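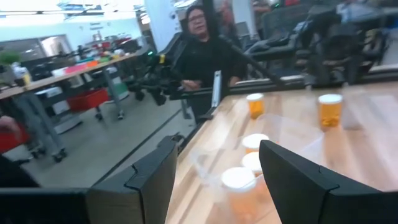 The Kitchen Table Pharmacy

Most households keep their medicine in more places than they think. There is a bottle by the coffee maker, another in a purse, two in the bathroom, and a few at the back of a drawer with the takeout menus. When Zuleica Mendonça agreed to bring all of hers to the kitchen table for this story, it took her most of a morning to find everything.

Mendonça lives in Clakville with her father, Alcides Arruda. Between them they take medicine for blood pressure, thyroid, cholesterol and a bad knee. He takes his with breakfast. She takes hers before it, on an empty stomach, and for years the bottles sat side by side on the same shelf.

"They look the same from across the room," she said. "Same orange, same white cap. You have to pick one up and turn it to see whose it is. At six in the morning I wasn't always turning it."

She never took the wrong pill, as far as she knows. What she did find was a bottle from a dental surgery, an antibiotic that should have been finished, and a prescription filled twice in the same month by two different stores.

Start with the table

Todor Mujić has worked behind a pharmacy counter in Clakville for 20 years. He tells customers to do the sorting at a table and to leave the medicine cabinet for last. A cabinet is narrow, and people tend to put things back where they were before they have read the label.

Clear the table first. Wipe it and let it dry. Then bring out every bottle in the house, including vitamins, cough syrup, eye drops and the loose aspirin in the car. If they are coming from several rooms, carry them in a clear plastic bag so you can see what you have, and take them out of it once you get to the table.

Leave every pill in its own bottle at this stage. Mujić sees people who have combined two half-empty bottles of the same drug to save space, and it causes trouble later. The two may have different expiration dates or different strengths, and a generic can change color and shape when the store switches suppliers.

Make a row for each person in the house. Read the full label on each bottle: name, drug, strength, directions, date. If you can't read it, set it aside and ask the pharmacy. A label that has gone soft from steam or hand lotion can be reprinted.

Anything expired, finished or no longer prescribed goes in its own group, away from the rows. Don't decide on your own that a current prescription belongs there. Mujić gets that question often in July, when people are packing for trips and want to carry less. If you think you no longer need something, call the doctor who prescribed it.

Why the bottles look that way

The amber color cuts down on the light that reaches the pills, some of which break down when they are exposed to it. The plastic is still clear enough to show how much is left. That is the main argument for keeping medicine in the bottle it came in, along with the label.

The cap matters too. Many pharmacy caps have a child-resistant side and an easy-open side, depending on which way up they are screwed on. Households without children often flip them and forget. Then the grandchildren visit. If anyone under school age is ever in your home, turn the caps back and put the bottles up high, preferably behind a latch.

Child-resistant does not mean childproof. A determined four-year-old with some time alone can get into a lot of things.

Where to keep them

The bathroom is a poor choice. Showers make it warm and damp, and many pills do badly in both. The cupboard over the stove is no better, and neither is a windowsill. A bedroom closet shelf works well, or a kitchen cupboard on the side of the room away from the stove and the dishwasher.

Nicanor Herrero, a retired visiting nurse who now teaches a free home safety class at the Evangelista Center, likes a plain bin with a lid, one per person. He has tried carousels, drawer dividers and a spice rack. The rack looked good, but the bottles stood with their labels facing every direction and the pharmacy's larger size didn't fit.

"A shoebox is fine," Herrero said. "Write the name on it in marker. Write it on the end, too, so you can see it on the shelf."

He also suggests writing the name of the drug on a small piece of tape across the cap. When bottles stand upright in a bin, the cap is the only part you see. Keep tape off the pharmacy label itself, and use a different color of tape for each person.

Mendonça now has two boxes. Hers is in her bedroom. Arruda's is in the dining room hutch, behind the good plates, with green tape on the caps. He was against the tape at first and has since put it on his fishing tackle.

Filling the weekly organizer

Weekly organizers are useful, but they need attention to fill. Herrero gives the same directions in every class.

Wash and dry your hands. Turn off the television. Open one bottle at a time, fill every slot that drug goes in, close the bottle and move it to the other side of the table. Go on to the next one. When all the bottles have changed sides, you are done. If the phone rings, let it ring.

Check with the pharmacy before you start. Certain medicines have to stay in their original packaging, and a few should not be handled by anyone who is pregnant. Most organizers also open more easily than a capped bottle, so they need the same high shelf.

Keep a list in the box. It should have the drug, the strength, the time of day and the doctor's name. Arruda's is on an index card and was last updated when his knee medicine changed. A photo of the same card is on his daughter's phone, where she can pull it up in a waiting room.

What to do with the rest

Old medicine should leave the house. The simplest way is a drop box, and many pharmacies and police stations have one. In Clakville there is one in the lobby of the Laker Building and another beside the service desk at Jaron Drugs. Zdzisław Krajewska empties the one at Jaron with a second employee, and the most common problem he sees is sharps. Needles can't go in. Neither can thermometers or inhalers.

Before you drop off a bottle, black out your name and the prescription number with a marker, or peel the label. Liquids should be closed tight and sealed in a bag.

If there is no drop box near you, most pills can go in the household trash with some preparation. Mix them, without crushing them, into used coffee grounds or cat litter. Seal the mixture in a bag and throw it out. A small number of drugs come with instructions to flush them, and those instructions will be on the leaflet.

Mendonça took 8 bottles to the lobby of the Laker Building on her way to work. The empty ones she kept back went in the recycling after she called the town to ask, and one of them, washed out and with the label off, is holding sewing needles in her kitchen drawer.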